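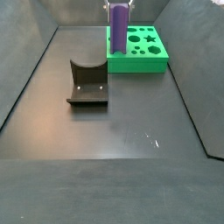
Speaker notes: Where a small knitwear supplier loses its margin

Talk length is 40 minutes with questions. Start at 9:30. Slides are numbered in the margin of the printed copy. Names on the title slide: Nelly Nina (speaking), Brynhildur Baldursdóttir (yarn sourcing, will take the dye questions).

Opening

Good morning. I run production planning at Zemutach. We knit sweaters, cardigans and hats in Stetthorpe for other people's labels. We don't have a brand of our own and we don't plan to start one. I say that early so you know which side of the table I'm sitting on.

I was asked to talk about growth. I'm going to talk about yarn orders, sampling and late changes, which is where our money went last year. If you run a cut-and-sew shop, some of this will be different for you. Fabric comes to you by the roll and you can see most of the faults before you cut. With knitwear, we make the fabric and the garment at close to the same time, so a bad cone turns into a bad sleeve before anyone has looked at it.

Slide 2: The order that started this

Show the order sheet for the Chambi cardigan. Give people a moment to read it.

This was a five-button cardigan in a wool and cotton blend. The customer wanted 773 pieces over four colors. On paper it was a good order for us. It was the right gauge for our machines, it had a simple stitch, and delivery was in September, when we usually have room.

We quoted it from the tech pack and the first sample. By the time it shipped, we had made 19 samples. I'll go through how that happened, but first a word about yarn.

Slide 3: Yarn minimums

Our spinner sells dyed yarn by the lot. If you need less than a full lot of a color, you still pay for the lot, or you pay a surcharge that comes to nearly the same thing. Most buyers know this about fabric mills. Fewer of them ask about it when they're buying knitwear.

On the Chambi order, two of the four colors were well under the minimum. We bought the full lots and quoted as if we'd use the rest on something else. We did not use the rest on something else. There were 318 kilos of rust and pale green on our shelves at the end of the season, and a good part of it is there now.

Pause here. Someone usually asks whether we can sell it back. We can't. The spinner won't take dyed yarn, and the jobbers pay very little for odd colors in a blend.

What we do now is put the yarn minimum on its own line in the quote. The buyer sees the cost of each color separately. When they see it, they often drop a color or move some of the quantity over. If they keep all four, that's fine, and they're paying for it.

Brynhildur also keeps a list of stock colors that we know we can get in small amounts. We send that list before the first sketch, if the customer will take it at that stage. Hand out the paper copies at this point.

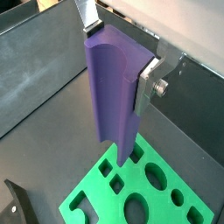 Who pays for leftover yarn when an order is canceled after dyeing?

The customer pays, under our current terms. Once the dye lot is approved in writing, the yarn for that color is billed at cost even if the garments are never made, and the customer can have it shipped to them or leave it with us for one season. Before we changed the terms, we carried it ourselves.

Expect a follow-up on this one. Brynhildur to answer if it is about approval of lab dips.

Slide 4: Sampling

Back to the 19 samples. None of the requests was strange. The collar was a little high. The cuff rolled. The customer's fit model changed, and the body length had to come down. Then the buttons changed size, so the button band had to be re-knit. Then the collar went back up.

Each sample took a machine out of production for part of a day and took our best linker off paid work. Linking is the slow part. We have three people who can link a fine-gauge collar well, and you can't hire a fourth by putting a sign in the window. It takes most of a year to train someone.

We had charged for 3 samples, which was our standard at the time. The rest came out of the margin.

I don't blame the customer much. We never told them what a sample cost. We sent them off as soon as we were asked, and they took that to mean it was easy.

The change we made was small. Three samples are included: a proto, a fit sample and a pre-production sample. After that there's a fee per piece, and it's printed on the same page as the price. We also stopped accepting comments by phone. Comments come in on one form, after all the people on the customer's side have seen the sample. That last rule did more than the fee did.

Read out the headings from the form. Fit, stitch, trims, finish, who has signed. Don't read the whole thing, it's in the handout.

Slide 5: Shrinkage and finishing

Keep this section short unless the room is mostly technical.

A knitted panel off the machine is not the size it will be after washing. We all know that. What went wrong on the Kello hats was that we washed the samples in the small machine and the bulk in the big one, at the same temperature, for the same time. The bulk came out shorter. The big drum works the fabric harder when it's full. 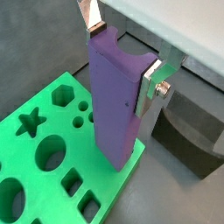 We caught it on the second load, so the loss was small, but we had to re-knit the first load and pay for air freight on part of the shipment. Air freight on hats is painful. They're light, but they take up a lot of carton, and the carrier charges for the space.

Since then the pre-production sample is washed with a full load of waste panels in the big machine. It uses more water and it annoys the finishing room, because someone has to sort the waste back out afterward. We keep old panels in a sack for it. They get felted after enough washes and then we replace them.

If asked about steam: we steam on boards for anything with a set-in sleeve. Hats go over forms.

Slide 6: Late changes

A late change is anything that comes in after the pre-production sample is signed. We used to sort these by whether we could do them. Now we sort them by what has already been made.

If the yarn isn't dyed, a change costs planning time only. If it's dyed but not knitted, the stitch and the shape can still move, but the color can't. Once panels are knitted, labels and buttons are about all that's left to change. We put that in a table and gave it to each customer's production contact. It is one page and it's the most useful page we have written.

Show the table. Leave it up while you talk.

The Chambi customer asked for a pocket after half the fronts were knitted. In the old days I would have said yes and worked out the cost later. We said a patch pocket could be added and an inset pocket could not, and we gave a price for the patch pocket the same afternoon. They left the pocket off. 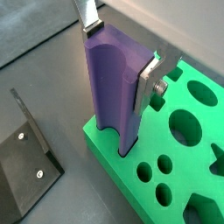 Slide 7: What we turned down

We turned down more work last year than in any year before it. Mostly it was short runs in many colors with early delivery. One was from a customer we had worked with for a long time, and that was not a pleasant call to make. They went to a bigger factory for the main line and came back to us in the spring for hats.

Our total output went down a little. The margin went back to where it was before the Chambi season. I don't have a slide for the figures and the owners would like me to keep it that way.

Slide 8: Things still not solved

Linkers, as mentioned. Two trainees started this year and one has stayed.

Cone quality. We test a few cones from each delivery for knots and thin places, and a bad one still gets through. The spinner will credit the yarn but not the knitting time.

The leftover yarn. We've tried hat programs, swatch packs for design schools and a staff sale. The schools took the most. If anyone in the room can use rust or pale green in a wool and cotton blend, see Brynhildur at the back during the coffee break. She has a shade card with her.

Questions until 10:10, then hand over to the next speaker. Leave the spare handouts on the table by the door.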